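Preva Opens Sign-Up for Its Winter Home Office Swap

Dec 6, 2020

PLATTNER - Hi, all! I run Preva, the little secondhand office shop on the Plattner side of the river, and I've got news I've been sitting on for weeks. Our first Home Office Swap is happening in February, and sign-up opens today. If you've been working from the end of your bed since spring, please keep reading. 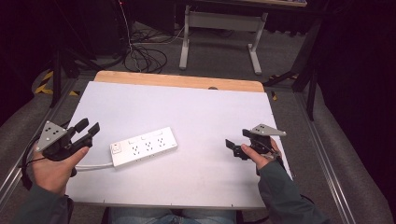
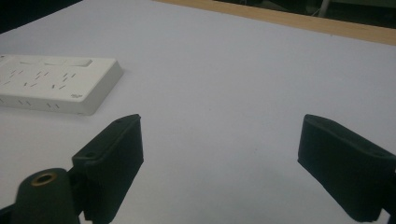 The idea is pretty simple. You bring us the desk, chair, lamp or shelf that isn't working for you, we give you store credit for it, and you pick out something that does. Credit is good for 28 days. We've teamed up with Jasis, the repair shop next door, and they'll go over every chair before it goes back out on the floor (wobbly casters, stuck levers, all of it). Zinier is handling delivery for anything too big for your back seat, and they'll carry it up stairs too!

Sign-up costs $29 per household and covers up to 4 items. Delivery inside Plattner is included. Outside town there's a small extra charge, so call us first and we'll work it out.

I started Preva with a garage full of filing cabinets, and I never figured I'd be talking to this many folks about desk height. But my own back gave out in April from sitting at the kitchen counter, and I know how much of a difference the right chair made. A lot of you have told me the same thing at the register.

A few things we can't take: mattresses, anything with glass that's cracked, and printers. Please, no more printers. I've got a back room full of them.

Drop-off and pickup will be by appointment, with 2 households in the shop at a time and masks on. You can sign up at the front counter or over the phone during shop hours. Reporters who'd like to come by ahead of the swap are welcome too, just call first so I can clear you a place to park.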